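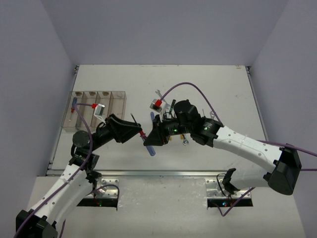

A screwdriver, the handle and shaft in their usual arrangement.

Workshop > Hand tools > Drivers > Screwdriver

Screwdriver

By Soo-ah Yang. Last revised January

A screwdriver is a hand tool for turning screws, and in most households also for opening paint tins, a job for which it was never intended and at which it excels. It consists of a handle, which the user grips, and a shaft, which ends in a tip shaped to fit the head of a screw. The tip seldom fits the screw the user has in front of them.

Parts

The shaft is normally steel. Where it enters the handle it may have a collar or a short square section, so that a spanner can be applied by people who have lost patience. Handles were long made of turned wood, and are now mostly plastic, often with rubber grips. A fat handle gives more turning force than a thin one. A long shaft reaches into deep places and is easier to keep in line with the screw, though it turns no harder than a short one, whatever one's uncle maintains.

Types

The flat tip is the oldest common pattern and slips sideways out of the slot when pushed. The cross tip was meant to cure this and instead slips upwards. Square, star and hexagonal tips hold better and are accordingly never in the drawer. Short drivers, known as stubbies, are made for tight corners and skinned knuckles.

Storage and loss

Screwdrivers are kept in racks, rolls, tins and the kitchen drawer. So-yul Um, in her booklet The Ondora Shed Book, advises owning 2 of every size, one to use and one to find while looking for the other. Her later edition raises this to 3.

Care

A worn flat tip can be filed square again. A rounded cross tip is best thrown away, but is usually put back.

Related articles
Bradawl
Paint tin
Screw (slotted)
Spanner
Things kept in drawers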